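The Water Cure at Gratham

My aunt paid 249 dollars for the water stone, and she paid it out of the coffee can, so I knew she meant it.

The stone came in a white box with the word Memolen on the lid. You were supposed to put it at the bottom of a pitcher, wait an hour, and drink. The leaflet said the water would then remember what the mountain knew. I read that part out loud at the kitchen table and she told me to keep my voice down, as if the stone might hear.

"What does a mountain know?" I said.

"More than you."

She had bad knees and a bad back, and a doctor who looked at the clock. I understood how a person got to the coffee can from there. What I didn't understand was the rest of the town. By August half of Gratham had a stone. You would see the pitchers in kitchen windows up and down Schumacher Street, and people who hadn't agreed on anything since the school bond would stop outside the hardware store to compare how they were sleeping. They were all sleeping wonderfully. Not one of them looked it.

The man who sold them came through on a Monday and rented the hall over the bank. I went with my aunt to carry her folding cushion. He wore a gray suit and no tie and he had a very soft voice, so that everybody leaned forward, and once you are leaning forward in a chair you are already doing what you're told. He said he had been sick for 19 years. He didn't say with what. He said the company, Drellix, had offered him a great deal of money to keep quiet about the source, and he had turned it down, and here he was selling their product. I looked up and down the row to see if that bothered anyone. It did not seem to.

When he asked for questions I put my hand up.

"If the water remembers the mountain," I said, "does it remember the pipe?"

He smiled at me for a while. "That's a wonderful question," he said, and took the next one.

My aunt did not speak to me on the stairs going down. She held the rail with one hand and my sleeve with the other, and I could feel how much of her weight was in that sleeve.

So I ran a test. I am not proud of it. On a hot night when she had gone up early I took the stone out of the pitcher, dried it on my shirt, and put in a rock from beside the back steps. It was close to the same size. I scrubbed it first — I'm not a monster. Then I waited for her to get worse.

She didn't get worse. The next morning she had two glasses before breakfast and said it was very strong today. By the end of the week she had walked to the post office and back. She told the neighbors she was down to one pill at night. I sat across from her with the real stone in my jacket pocket and waited to feel clever.

I had planned a speech. It was a good one, too, with the price in it, and the part about the pipe. I started it three or four times. Once I got as far as "You know that rock" and she said, "Stone," and poured me a glass, and watched me until I had finished it. It tasted like Gratham water, with some chalk in it and a little of the hose.

The man never came back. There was a piece in the county paper that fall, saying the company had moved and left no address, and that people in other towns had paid as much as 500 for a larger size. A few folks on our street threw theirs out. More of them just quit talking about it, and the pitchers went back to holding lemonade or nothing. I figured that was the time to tell her, if there was a time.

She read the piece twice, with her finger under the lines. Then she folded the paper and put it in the stove box.

"Well," she said, "he didn't get a 1000 out of me."

"No."

"And I never did care for his voice."

She got up and filled the pitcher at the sink. I watched her turn the tap off and hold the pitcher to the window, looking through it at the bottom for longer than she needed to.

"You want to put mine back sometime," she said. "That one's got moss."

I went up and got it out of the jacket. I still don't believe a word on that leaflet. I dropped the stone in the pitcher anyway, next to the other one, and she set it in the window where it always went.

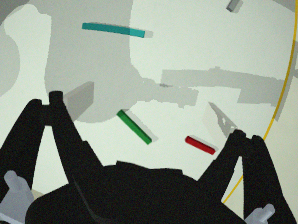 Reader comment: I'm not sure I buy that the aunt knew all along. She reads to me like somebody who found out from the newspaper and was quick enough to cover for it. My mother had a copper bracelet for years, and when it fell apart she told us she'd only ever liked the color. I did like the line about the sleeve. But I'd want to know if she kept walking to the post office after that, and the story stops before it has to tell us.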